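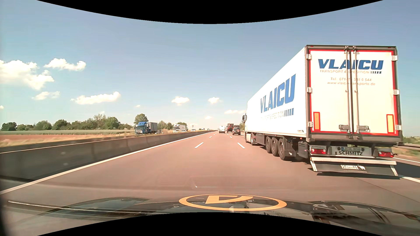

Bakau EP, mix notes, continued from the last book

Opened the Escobedo session again this morning with everything at the levels we left it. First impression after some days away from it: the kick is too long. It sounded good on the big speakers when we had it loud, but at talking volume it smears into the bass note and the whole first verse feels slower than it is. The song is at 82 bpm and it needs to feel like it leans forward a little. Right now it leans back.

Tried shortening the kick with a gate first. The gate chattered on the quiet hits in the bridge, so I took it off and drew the fade by hand on the sample itself. Saved it as a new sample and left the old one in the folder. If anyone opens the session and wonders why there are two kicks with almost the same name, the one marked short is the one in use.

Bass is the same part as before. I moved it slightly late against the kick, listened, moved it back. Late sounded lazy in the verse and fine in the hook. It could be automated but I don't want to be chasing that in the final week. Left it on the grid.

The sample loop (the organ one from the thrift store record) has a click at the loop point that I had stopped hearing. It is there every time the loop comes around. Put a very short crossfade on it. There is still something left if you solo the track, but with the hi-hat on top it can't be heard. The loop also carries a lot of low rumble from the record player. I cut that with a gentle filter, and the kick got clearer straight away, so part of what I blamed on the kick was the turntable. I kept the short kick anyway.

Vocals. There are 29 takes of verse one in the session and we have been pretending to choose between them for weeks. I went through all of them with the beat muted, which is a tiring way to spend a morning but it does show you where the breath runs out. The early ones have more energy and worse words. By the middle ones the words are right and the voice is warmed up. The late ones are tired, and the ends of the lines drop. I made a comp from the middle group with the last four bars taken from one of the early ones, and it holds together. There's one word where the tone changes between takes. I matched it with a small EQ change on that one clip and I don't expect anyone to notice it.

Everything not in the comp is now hidden, with nothing deleted. Please don't unhide them to have another look.

The doubles on the hook need work. They are tight with each other and loose against the lead, so you hear the lead as the one that's wrong. Two ways to go: line the doubles up to the lead by hand, or sing the lead again. I'd sooner do the lead again. The performance was never that strong, and the line about the playoff game gets swallowed. It's the line people laughed at when we played the demo at the gym, so it ought to be understood the first time through.

Set up for recording in the small room with the heavy curtain closed and the rug down. The microphone was the same one as on the verses, on the same stand, a bit closer than before. The tape mark on the floor had come up, so I put down a new one. There was a buzz on the line that went away when I swapped the cable. The bad cable is in the repair box with a knot in it. Please don't take it out and use it.

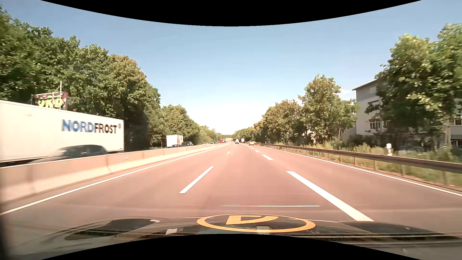
The Groder preamp is back from repair and I put it on the vocal chain to hear if it's fixed. It used to crackle when the gain was turned past the middle. Ran it for the length of the afternoon with no crackle. It does seem quieter than the other channel at the same knob position, so the two channels no longer match by eye. For a single vocal that makes no difference. For anything in stereo, set them by meter.

I also compared it to the plain input on the interface, same phrase, same distance. The difference is smaller than I'd remembered. The Groder rounds off the hard consonants a little and brings the chest up. On the plain input the voice is a bit more direct, and for this song I think direct might be better. Recorded the hook through the Groder anyway to stay consistent with the verses. If the next song has a harder beat I'll go straight in.

Hook lead, notes on the new recording:

First passes were stiff. I had the headphones too loud and was singing against them. Turned the beat down, took one ear off, and it got easier. The high note on the second line is at the very top of what I can do without going thin. Dropping it a step makes the melody dull. Kept it high and backed off from the microphone for that one note, which worked better than pushing.

The playoff line is clear now. I slowed down on the team name and shortened the word after it. On paper it has too many syllables for the bar, but said fast enough at the end it fits.

Ad-libs are panned out to the sides and turned down a good deal from the demo. On the demo they answered every line and got tiresome. I took out every one in verse two except for the shout before the drop. In the last hook they're all back in, so there's somewhere for the song to go.

Reverb: one short room on the lead, one long plate on the ad-libs, and nothing on the doubles. I had three others in the session from different evenings and couldn't say what any of them was for, so they're gone. The delay throw at the end of verse one stays. It needs to be cut before the hook starts or it steps on the first word. I've automated the return to shut off. It's a hard stop and sounds deliberate.

Rough bounce made and named with the word rough in front. Played it on the kitchen radio and on the phone speaker. On the phone the bass disappears completely, as expected, and you lose the root note of the chord with it. Added a little distortion to a copy of the bass so there's something up in the range the phone can play. Blended it low. On the big speakers you can't tell it's there unless you mute it.

Snare is still not right. It's loud enough, and if I make it any louder it gets in front of the voice. What it lacks is the crack at the front. I've tried layering a rim sound on top and it came across as two drums. Leaving it for now.
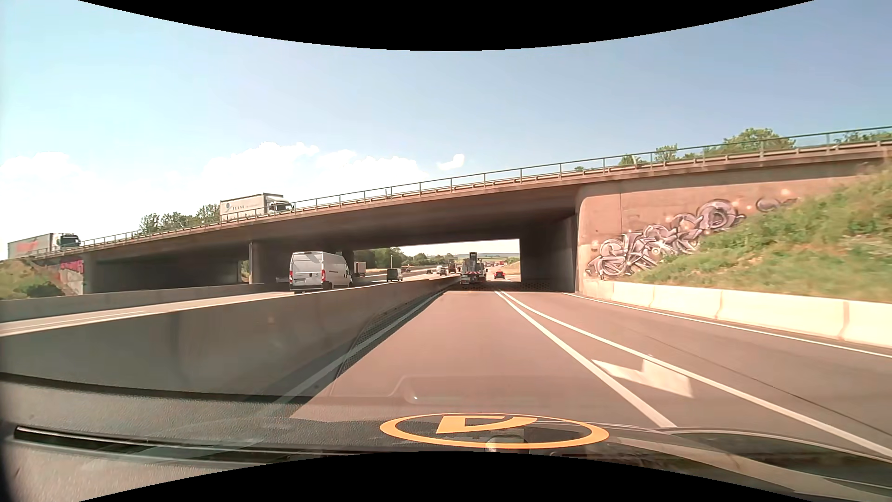 Endedley, 15 March 2020

Fixed the snare. It was fighting with the clap that comes in on the same beat: they were slightly apart and each took the front off the other. I moved the clap a hair later so that the snare speaks first. No new sample, no extra processing. The compressor I'd put on it to make it punchier is off again.

Listened to the rough from start to finish with the screen turned away. Notes written during the playback, in the order they came up:

Intro is too long. The crowd noise under it is good, but you have understood it after a couple of bars. Cut it in half.

Verse one is fine. The comp is fine. Stop touching it.

First hook is a big lift, maybe too big. The drop into verse two then sounds empty. Either pull the hook down a bit or leave something running under the start of the verse. I held the organ chord over into the first bar of verse two, filtered dark, and that takes care of it.

Verse two, the line about the scoreboard, the S on that word is painful. Turned it down by hand on the clip. The de-esser was catching it but also dulling the words on each side.

Bridge is the weak part. The idea was to strip it to kick and voice, and as an idea I still like it, but the voice there was recorded on a different evening and sounds like a different room. It'll have to be recorded again. I'd do it now but my voice is rough from the hook. Put it down for the next session.

Last hook, ad-libs good. The one that goes over the final word has to go. Muted.

Ending: the loop just stops. Tried a fade and it felt like giving up. Tried letting the last organ note ring with the record crackle underneath and liked it more. The crackle has to be brought in from a quiet spot on the record, because the filter I put on the loop took some of the body out of it. Found a usable stretch between songs on side one.

Loudness: I'm not going to push this one hard before mastering. The last song went out with a limiter on the mix bus and the mastering end had nothing to work with. Limiter is off. The rough copies for listening have it on, the mix file doesn't. They'll sound different in level, so don't compare one against the other.

Also did the backup. The whole Bakau folder is on both drives, with the hook recordings and the new kick included. The older drive is getting slow and makes a noise at startup that I don't like. It should be replaced before May, when we want to be printing final mixes. I copied the lyric sheet into the same folder, with the changed words in the hook marked.

Still open on Escobedo:

Bridge vocal, record again, same stand position, tape mark is on the floor.
Check the lead against the doubles in the second hook. I only lined up the first one.
Print an instrumental and a clean version. The clean version needs one word in verse two taken out, and reversing it sounds cheap, so just drop the voice there and let the beat run.
Ask about the record the organ comes from before anyone talks about a release.
Buy a vocal cable.

Left the desk as it was, with the Groder still patched into the first input. Power to it is off at the strip.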